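Why Does a Bowl Ring When You Tap It?

Ostemwood Kids - Science at Home
April 25, 2018

Tap a bowl with a spoon. Gently! Ting. Now tap a pillow. Nothing much. Why?

Sound is wobbling. That's the whole secret. When you tap something hard, it shakes back and forth super fast, way too fast to see. The shaking pushes on the air. The air pushes on the next bit of air, and so on, all the way to your ear.

Scientists count the wobbles. One wobble per second is called one hertz. A thing that wobbles 500 times in a second makes a sound of 500 hertz. Kind of a middle sort of note. More wobbles, higher note. Fewer wobbles, lower note.

So why is a pillow so quiet? It's soft. Soft stuff squishes and soaks up the shaking before it gets going. Hard stuff like glass, metal and baked clay springs right back. And springs back again. And again. That's the ringing part.

Try this (ask a grown up first)

Get 2 bowls, one big and one small. Spoon too. Wooden is best, it won't chip anything.

Tap the small one. Tap the big one. Which is higher? Often it's the small one, but the shape and thickness matter to. A thick little bowl can surprise you.

Now pour in some water and tap again. The note drops! The water has to move along with the sides, and that slows the wobble down.

Next, hold the rim with your fingers while you tap. Thunk. Your fingers are soft, so they eat up the shaking. Same thing if you put a bowl on a folded towel, only less - the rim is still free to move, and the rim does most of the singing.

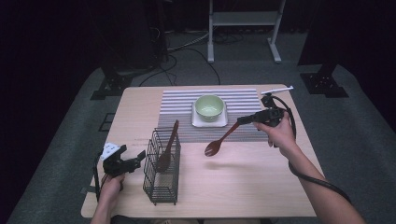

A ceramic bowl on a plate. The open rim is a good place to tap.

What about cracks? A cracked bowl goes clack insted of ting. The crack's edges rub together and use up the wobble. Potters sometimes tap a pot and listen, just to check it.

Word box
Vibrate - to shake back and forth fast
Hertz - wobbles in one second
Pitch - how high or low a sound is

More to try: page 9, Rubber Band Guitar.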